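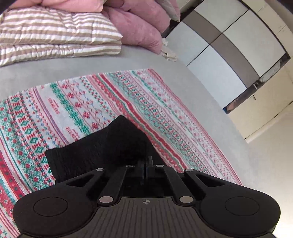
Haf Penry me escribió hace unos días que la ropa negra hay que doblarla siempre de día y junto a una ventana, y que quien la dobla de noche acaba emparejando un calcetín negro con uno azul marino. Le contesté que tenía razón y que aun así yo la doblo cuando puedo, casi siempre después de cenar.

Llevaba tiempo queriendo escribir sobre esto. En casa la ropa negra es más de la mitad de cada colada. Trabajé seis años en la cocina de Clovudis, donde el uniforme era negro de arriba abajo, y cuando lo dejé me quedé con la costumbre y con bastantes prendas. No es una cuestión de estilo. Compro negro porque sé lavarlo y porque combina con lo que ya tengo.

El sitio donde doblo es la cama. Probé con la mesa del comedor y con la tabla de planchar, y las dos me quedaban mal: la mesa casi siempre tiene papeles encima y la tabla es demasiado estrecha para una camiseta abierta. La cama tiene el tamaño justo y una altura que no me castiga mucho la espalda si me siento en el borde y giro un poco.

Encima va la manta de dibujos nórdicos, la blanca con copos rojos y rombos verde azulado. La compré en un mercadillo de Bidard, en julio, con un calor que no invitaba a comprar mantas, y por eso me costó solo 20 euros. El vendedor me pedía más y no discutí, me fui a dar una vuelta y cuando volví había bajado el precio. Para doblar ropa oscura me va muy bien. Sobre la colcha gris que tenía antes perdía los calcetines de vista, y más de una vez apareció uno a los pies de la cama, debajo de la sábana, varios días después.

El inconveniente es la pelusa. Una manta clara suelta pelo claro y la ropa negra lo recoge todo. Ahora la sacudo por la ventana antes de empezar y paso el rodillo adhesivo a las camisetas cuando ya están dobladas, solo por la cara que queda a la vista. El resto se lo paso cuando me las pongo, si me acuerdo.

El orden que sigo es este. Vuelco el cesto entero sobre la cama. Aparto primero lo pequeño, que es lo que más estorba, y lo dejo en un montón cerca de la almohada. Después voy con lo grande: pantalones, jerséis, camisetas de manga larga, camisetas de manga corta. Cuando la cama está despejada vuelvo al montón pequeño y busco parejas. Antes lo hacía al revés y terminaba con los calcetines emparejados y enterrados otra vez debajo de un jersey.

Para los calcetines no hago bola. Eusebio Carhuamaca, con quien compartí piso dos años, los metía uno dentro de otro y estiraba tanto la goma que a los pocos meses se le caían por el tobillo. Yo los pongo uno sobre otro, los doblo por la mitad y luego otra vez, y los dejo de canto en el cajón. Se deshacen más que las bolas, eso es verdad. Cuando se deshacen los vuelvo a doblar.

Los que no tienen pareja van a una bolsa de tela que cuelga por dentro de la puerta del armario. Hay calcetines ahí desde la mudanza. Cada cierto tiempo la vacío sobre la cama y salen dos o tres parejas, y el resto vuelve a la bolsa. Gráinne Mulcahy me sugirió comprar todos los calcetines iguales y olvidarme del asunto. Lo hice una vez, en la tienda que Li tiene cerca de la estación, y funcionó hasta que dejaron de traer el modelo. Los nuevos son parecidos, con el puño un dedo más alto, y ahora tengo dos familias de calcetines casi iguales, que es peor que tenerlos todos distintos.

Las prendas grandes las extiendo del todo antes de doblarlas. Parece una pérdida de tiempo, y durante años las doblé en el aire, sujetándolas con la barbilla. El problema es que así los pliegues salen torcidos y la prenda ocupa más en el estante. Extendida sobre la manta, le paso la mano desde el centro hacia fuera, saco las arrugas que se dejan sacar y compruebo si hay algún agujero o una costura abierta. Lo que necesita aguja se queda en la silla. Lo demás sigue.
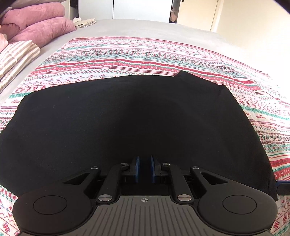 Cómo la lavo

Doy la vuelta a todo antes de meterlo en la lavadora, también a los calcetines. Agua fría, programa corto y centrifugado a media potencia. Uso la mitad del detergente que indica el envase y nunca en polvo, que me dejaba marcas blancas en las costuras. Tiendo a la sombra. Lo que se secaba al sol en el balcón de Skellemis, cuando viví allí, salía marrón al segundo verano.

Lo que queda pendiente

El estante de los jerséis se comba y tengo que ponerle un apoyo en el centro. También quiero coser el bajo de dos pantalones que llevan en la silla desde julio. Si alguien conoce un hilo negro que no se vuelva grisáceo con los lavados, que me lo deje en los comentarios. El que tengo ahora ya se nota en tres prendas.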